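5. Jaw alignment above the suture pad

This section is for the Setach bench arm with the small wristed gripper, as we build it in the shared workshop. Do section 4 (cable tension) first. You need the practice pad, a soft brush and the Gristell controller.

Caution: Keep your fingers away from the jaws when the motors are on. The tips are pointed.

5.1 Lay the pad flat under the arm and fix its corners with tape.

5.2 Switch on the controller and wait 30 seconds.

5.3 Set the wrist roll to 90 on the Pelkonen panel. Do not turn the wrist by hand — the cables can jump off the pulleys.

5.4 Open the jaws from the panel and lower the arm in small steps. Stop when a tip comes close to the pad, beside one of the knots. The tip must not press into the pad.

5.5 Look at the view from the wrist camera. You should see both jaws and the top of the wrist housing at the same time. 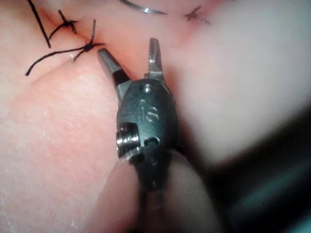
Figure 7. Jaws open over the practice pad, beside the tied knots. The serrations are visible on the right jaw.

5.6 Check the inner face of the right jaw. If there is thread between the serrations, raise the arm, switch off the motors and clean the jaw with the brush.

5.7 Close the jaws slowly and open them again. Both must move without a jerk. If one of them stays behind, go back to section 4.

5.8 Write down the encoder value for the closed position. On our first arm it was 2,107. Your value will be different, but it must stay under 3,000.

Note: The engraved logo on the housing is a good place to focus the camera. When the letters are sharp, the far knots can still be a little soft. This is normal and needs no correction.

Note: Long thread tails can catch on the jaws. Kauko Kallio cuts them short before every run, and I leave them long for grasping practice. Both ways work with this setup.

5.9 Raise the arm fully and save the position as "Gakier home".

Continue with section 6, First grasp.

Text: Helmi Mäkelä. Last changed Tuesday, May 5, 2026.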